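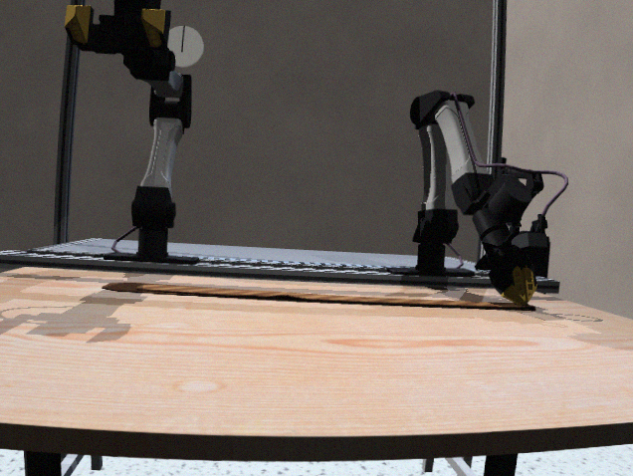

Mesa de madera clara y dos brazos robóticos sobre el riel.

Inicio Rodajes Sonido Checklists Contacto

Revisión de sonido antes de rodar – corto «Kostine», plató Sirkum
Revisa: Areeba Rana

[x] Cables de pértiga pegados al suelo en zonas de paso. ¡Impecable, Jamie!
[x] Petacas: pilas nuevas, sin golpes ni contactos sulfatados.
[ ] Micro de corbata de Tarmo: roza con el forro. Cambiar la cinta y repetir la prueba.
[x] Adhesivo de piel probado con los actores, sin rojeces.
[x] Carro de mezclas con frenos puestos – por fin ruedan bien, qué gusto.
[ ] Alargador de 60 m: desenrollarlo entero antes de darle carga.
[x] Salida de emergencia libre de trípodes y maletas.
[x] Volumen de auriculares al mínimo al encender.

Pendiente: Dennis trae otro alargador a las 8:30. El tono de sala me ha encantado, ¡silencio de verdad!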